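Todham Manipulation Group
Minutes of the methods review, June
Small meeting room, 2.15 pm

Present: Mared Maddocks (chair), Yiğit Kaplan, Tharindu Jayasinghe, Martim Calado (minutes)
Apologies: Erick Nyamweya

1. Minutes of the last meeting
Agreed, with one correction. Item 4 should say that the Peltside data were "not yet checked", where the draft had "checked".

2. Claimed result on mixed training
Yiğit presented the draft paper. The method trains a single policy on one-arm and two-arm tasks together, using 2,146 demonstrations, of which 827 are two-arm. The draft claims that the mixed policy does better on handovers than one trained on the two-arm set alone.

Mared asked how much of the gain could come from simply having more data. Yiğit said the one-arm tasks do not include a handover, so the extra data should not help directly. Mared said that "should not" was the thing the paper was meant to test and that she could not find the test. Tharindu pointed out that the two-arm policy was trained for fewer steps. Yiğit confirmed this. It was stopped when the loss went flat. Mared did not think that was a good enough reason and asked for it to be run to the same length.

Martim asked who scored the trials. Yiğit scored all of them himself and knew which policy was running each time. Tharindu said this was normal in the field. Mared said that was her complaint about the field.

Action: YK to rerun the two-arm baseline with the same number of steps.
Action: TJ to score the trials again from video with the policy names hidden.

3. Workspace and the grid
Discussion of whether the taped grid gives the policy help it would not have elsewhere. Yiğit's view is that the tape is for resetting objects by hand and the policy ignores it. Mared asked how he knew. There has been no run on plain paper. Tharindu thought the lines must be useful to any network looking down at them, and said the basket positions in the draft's results table were all within a cell or so of each other.
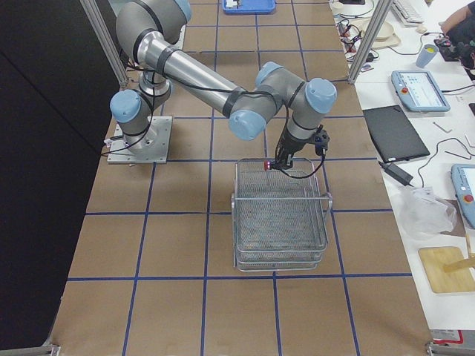
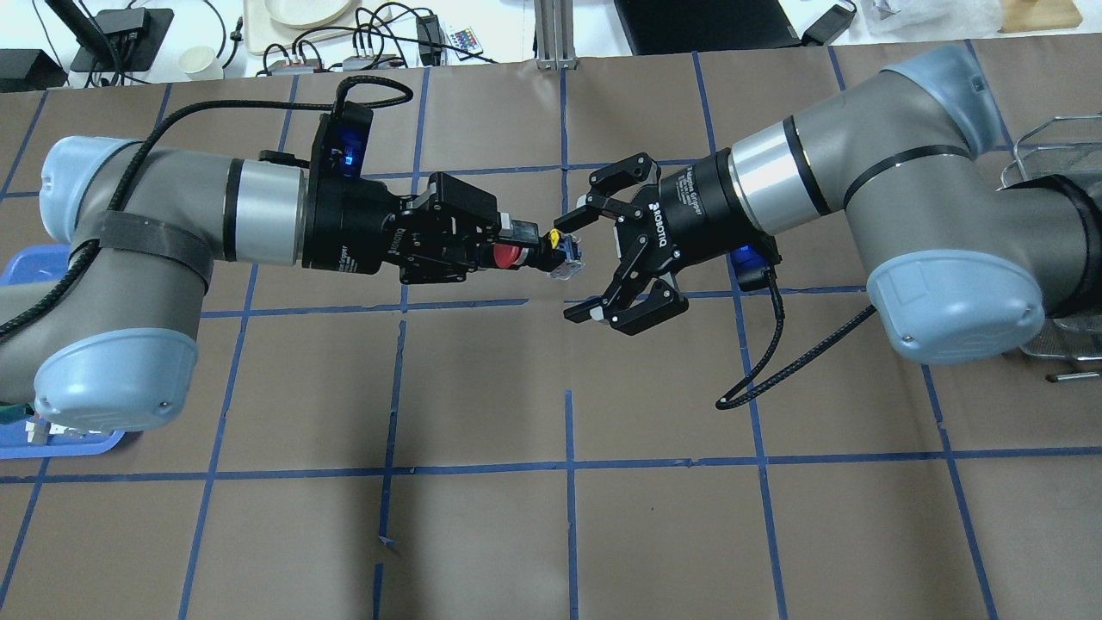 Gripper over the mesh basket (first); the two grippers at the held object (second). Brown paper and blue tape grid in both.

Yiğit offered to add a sentence under limitations. Mared said a sentence would not do and wanted a set of trials with the tape covered. Martim asked if the desk beside the table should be screened off as well, as it is in view and things on it get moved. Left open. Tharindu is against it because the older recordings would no longer match.

Action: YK to run trials with fresh paper laid over the tape, same objects, same start positions.
Action: MC to look at where the basket was placed across the recorded trials and circulate a plot.

4. What counts as a success
The draft counts a handover as good if the second gripper closes on the object, even if it is dropped afterwards. Mared had not understood this from the text and doubted a reviewer would. Agreed that the object must still be held when the arms have moved apart. Yiğit warned that the numbers will go down for both policies. Noted.

5. Comparison with the Tonder method
Erick sent a note asking why the comparison uses our own version of the Tonder method and not the released one. Yiğit said the released code does not support our grippers. Mared accepted that but asked for the paper to say so in the main text. She also wanted the settings listed, as a rival method tuned by its rival is easy to beat. Tharindu will ask Goossens if they still have their settings file.

Action: TJ to write to Goossens.

6. Submission
Yiğit would like to keep to the original deadline. Mared would not put her name to the present abstract, in particular the word "generalises". Martim suggested "transfers between the tasks tested". Yiğit thought this undersold the work. Not settled. To be looked at again when the new trials are in.

7. Any other business
The group's storage is filling up. Recordings from failed calibration runs may be deleted, but failed trials must be kept.
Erick asks that people log gripper changes in the book.

Meeting closed 3.40 pm. Next meeting when the item 2 actions are done; MM to call it.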